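Search this site Go

How to get a small parcel ready for air freight without losing your mind

Reading time: 2 min

I've been sending spare parts by air for a fair while now (started out at Gatti, on the packing bench, then moved across to Surka) and the question I get most from friends is still "can't I just tape it up and hand it over?" Well, you can! But you'll probably get a phone call, and it won't be a fun one.

Start with the weight. Put the packed box on the scale, with the tape on and everything, and write the number down in kilograms. Then measure the three sides in centimetres, rounding each one up. Most forwarders charge on whichever is greater, the real weight or the volume weight, so a big light box can cost you more than a small heavy one. I once paid for a carton that was mostly paper padding and I'm still cross about it.

Next, the box itself. Use a new one if you can. If you're reusing one, peel or black out every old label and barcode, even the tiny ones on the bottom flap. I leave a good hand's width of padding on all sides and then give it a shake – if anything moves, open it up and add more.

Now the paperwork. You'll want a commercial invoice with a plain description on it. "Parts" is no good. "Steel brackets for shelving" is lovely. Put the value, the country it was made in and a phone number somebody will answer. My mate Tullio Vitale at Rimer prints everything twice and tucks one set inside the box, and I've copied him ever since.

Batteries! Please check for batteries. If there's a lithium cell anywhere in there, tell the forwarder before you book, as the rules change with the size and with how it's packed. Same goes for aerosols, glue, paint and perfume.

Book your pickup once the box is closed and the labels are on. Our cut-off for the Atine run is early afternoon, but yours will be different, so ring and ask. Then write the air waybill number on your own copy (mine last week ended in 1509, and I only know that because I wrote it on my hand) and check the tracking the next morning.

If it's held at customs, don't panic. Nearly always they want a clearer description or a missing tax number, and a quick email sorts it out. 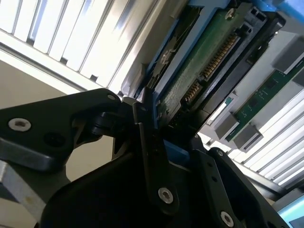
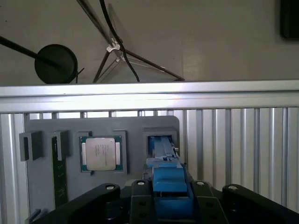 Black gripper in both; the hard drive in its blue caddy is in the first.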